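이사 3주차 기록. 까먹기 전에 그냥 쓴다

Deststead로 옮긴 거 아직 실감 안남. 짐은 12월 이후로 안 풀어본 상자가 그대로 있고 열기 싫음

제일 큰 문제는 전입이고 뭐고 다 필요없고 현관문. 닫으면 위쪽이 안 맞물려서 어깨로 밀어야 됨. 윗집까지 쿵 소리 날듯

집주인한테 문자 보냄. 답: "여름이라 그래요". 끝. 아니 여름이 문을 고쳐주나요

그래서 Maltus 가서 경첩 나사 긴 걸로 사옴. 11개 들이 한 봉지. 왜 11개인지 모르겠음 보통 짝수 아닌가

위 경첩부터 조였는데 반 바퀴 돌리니까 헛돌음. 구멍이 다 헐었음. 이쑤시개에 목공풀 발라서 채우라는 글 보고 따라함. 지금 말리는 중

기다리면서 페인트 고르는 중. Farah에서 색상표 받아왔는데 흰색만 15가지. 눈 빠짐. 흰색이면 흰색이지

동네 사람들은 다 Duvuvden 쪽 철물점 가라던데 버스로 46분. 페인트 한 통 들고 그 버스를 다시 탄다고 생각하면... 패스

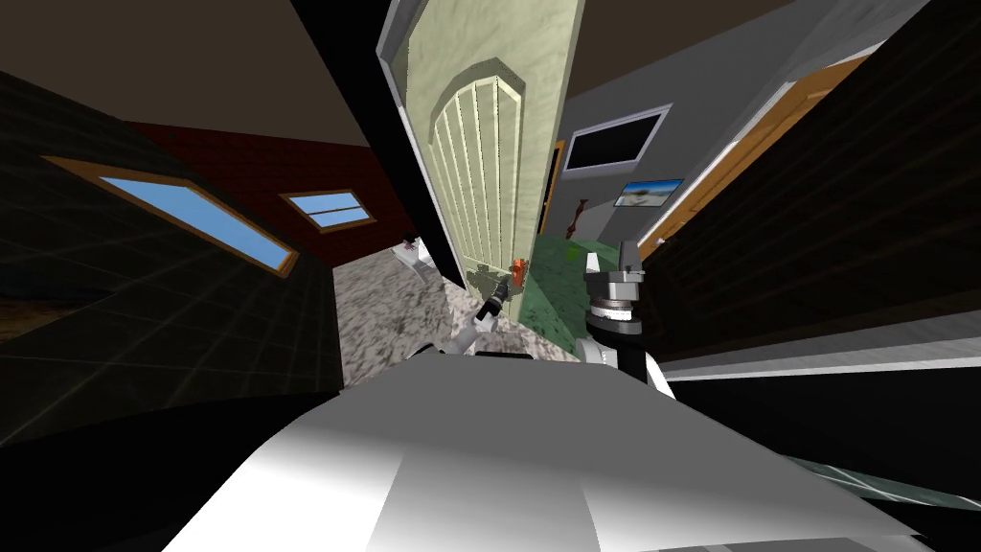

문 색은 아직도 못 정함. 흰색은 손때 탈 거 같고 진한 회색은 복도가 더 어두워질 거 같고. 저 문처럼 크림색 섞인 연한 초록도 괜찮아 보이는데 우리집 바닥이 갈색이라 어울릴지 모르겟음. 안쪽만 칠하면 집주인도 뭐라 안 하겠지? 일단 샘플 작은 거 하나만 사서 문 아래쪽 구석에 발라볼 예정

아 그리고 칠하기 전에 사포질 꼭 해야 되나요. 문에 예전 페인트가 두껍게 올라와 있어서 그 위에 바로 바르면 벗겨질 거 같긴 한데 사포질 진짜 하기 싫음. 먼지 어떡함

풀 마른 거 확인하고 나사 다시 박아봄. 위 경첩은 일단 안 돌아감. 아래는 내일. 배고파서 밥부터 먹을게요

손잡이도 덜렁거리는데 그건 못 본 걸로 함. 혹시 경첩 혼자 떼어본 분 있으면 문 밑에 뭐 받치고 했는지 좀 알려주세여. 책 쌓아서 해도 되는지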